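Report of a Visit to the Brarmont Demonstration Collection Facility

Prepared by Noemí Quezada, Office of Technical Partnerships, Arriaga Institute

In August a delegation from the Arriaga Institute visited Brarmont at its offices in Pastcombe. The purpose of the visit was to see how the company gathers demonstrations for household robots in simulation, and to decide whether the Institute should take part in the next round of collection. The delegation was received at 9:30 by Fadime Işık, who directs the program and who remained with the group until mid-afternoon.

Brarmont does not keep a physical robot at the Pastcombe site. Operators sit at desks and drive a two-armed robot through furnished virtual rooms, and each completed attempt is stored with its camera views, joint positions and a short written instruction. The current set, known internally as Balberg, is planned to hold 2,000 accepted demonstrations. Ms. Işık reported that 19 operators are trained to contribute to it.

The morning session was held in the living room environment, where the small objects are a remote control on the television stand and a flat square item on the sofa. The delegation followed the work on a shared display showing the view from the robot body. The room leans sharply in this view, and several members needed a few minutes to become used to it. Operators are asked to work from the same views that the learning system will receive.

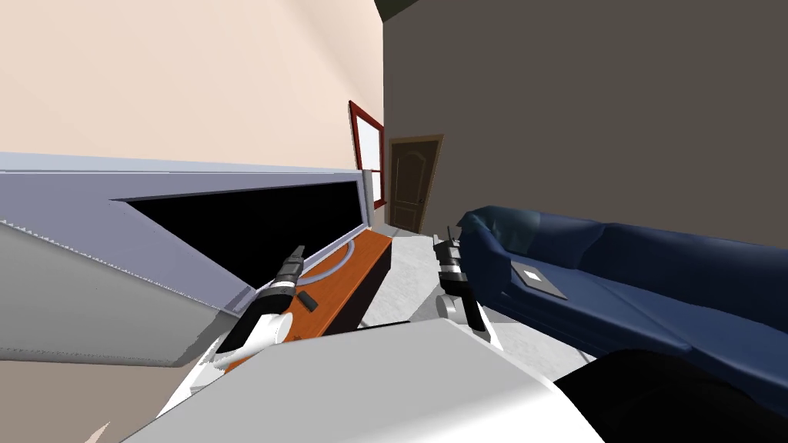
Review of Recorded Attempts

Every attempt is reviewed by a second operator before it enters the set. The reviewer may accept it, return it with a note, or reject it. In the week before the visit, 248 attempts were reviewed and 114 were accepted. Ms. Işık considered this rate normal for a new room and expected it to rise as operators learned the reach of each arm.

The most common ground for rejection is hesitation. An operator who stops to think leaves a long still passage in the recording, and a system trained on many such passages may learn to pause in the same places. Brarmont trims short pauses but does not trim long ones – the attempt is recorded again from the start. Our delegation asked whether failed grasps are also discarded. They are kept in a separate group, provided that the operator recovers and completes the task.
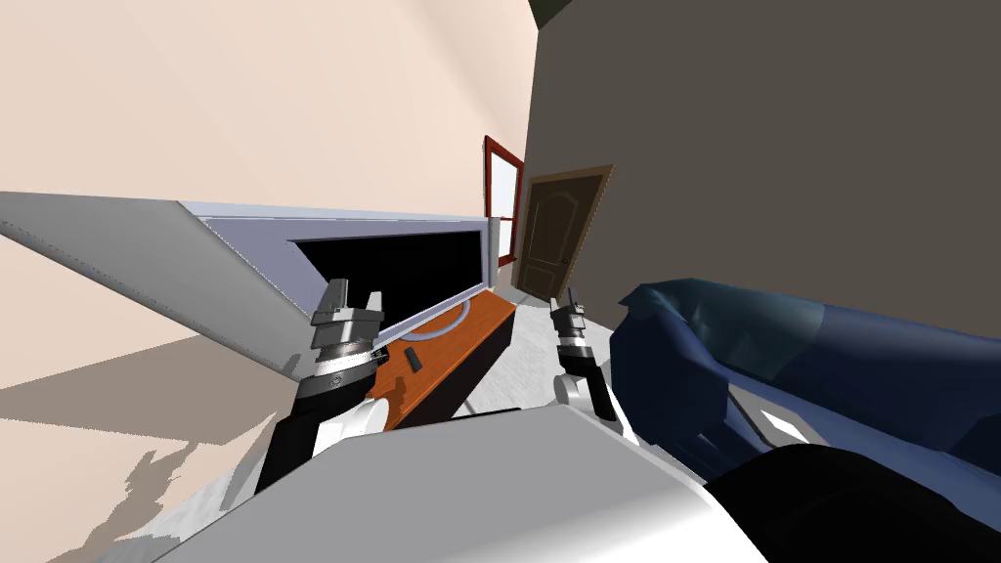
Both arms forward in the living room environment, with the sofa to the right and the doorway beyond.

Close Views and Labeling

After lunch the group was shown the close views, which present the gripper and whatever lies directly before it. Much of this material contains very little: a plain wall, the edge of a board, a fold of blue cloth, the two fingers standing open. Reviewers had at first proposed to remove such passages in order to save storage. The program decided to retain them so that the system would also have examples of a gripper with nothing between its fingers.

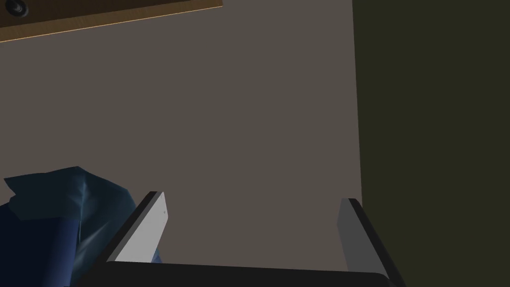 Labeling is done in plain sentences. Operators write the instruction before they begin, and the reviewer corrects it if the attempt shows something different. The delegation noted that two reviewers sometimes described the same movement in different words. Brarmont permits this variation in the instruction itself but uses a fixed list of terms for the result. A copy of the list was supplied to us and has been placed with the papers of the visit.

Matters for Follow-Up

The Institute has asked Brarmont for the review guidelines in full and for a statement of how rooms are divided between training and testing. Ms. Işık agreed to provide both. The question of operator hours was discussed only briefly and will be taken up by correspondence. The delegation thanks the staff at Pastcombe for their time and for their open answers on rejected work.

Arriaga Institute – Office of Technical Partnerships | Contact | Copyright Arriaga Institute. All rights reserved. | Back to top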